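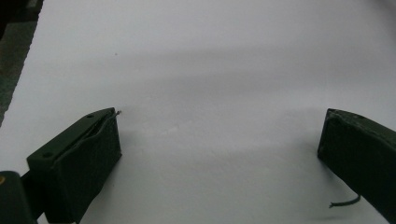

Manutier: desempate quando acabam as fichas de carga

Pergunta — domingo, 17 de setembro

Boa tarde a todos! Comprámos o Manutier em fevereiro e desde então já o jogámos umas boas vezes cá em casa, quase sempre a 3. Ontem aconteceu-nos uma coisa nova: as fichas de carga acabaram a meio da ronda e dois de nós ficámos empatados com 88 pontos. O livro de regras diz que ganha quem tiver "mais armazéns ativos", mas não explica se um armazém vazio conta como ativo. A minha irmã jura que sim, eu acho que não (confesso que me dava jeito que não). E já agora, a ronda termina logo ou joga-se até ao fim? Desculpem o testamento e obrigado desde já!

Resposta 1 (aceite) — 14 votos

Olá, e bem-vindo ao Manutier, que é um jogo de que gosto muito, mesmo com aquele livrinho de regras tão mal arrumado. Armazém ativo é o que tem pelo menos uma ficha de carga em cima no momento da contagem. Está escrito, mas na página das cartas de porto, numa caixinha ao lado — nós também demorámos meses a dar com ela. Quanto à ronda, joga-se até ao fim, para todos terem o mesmo número de turnos. Quem precisar de fichas e não as encontrar na reserva fica sem elas, paciência. Se o empate continuar, partilham a vitória.

Resposta 2 — 3 votos

Nós cá contamos os vazios e nunca houve zangas. Acho que no Fludbridge também é assim, mas já não o jogo há muito tempo e posso estar a confundir.

Resposta 3

Concordo com a primeira. Só acrescento que a edição da Kauppinen traz menos fichas do que a da Listari, e por isso acabam mais depressa. Usamos botões da caixa de costura como reserva extra e o jogo corre bem melhor, embora aí o final antecipado quase deixe de acontecer.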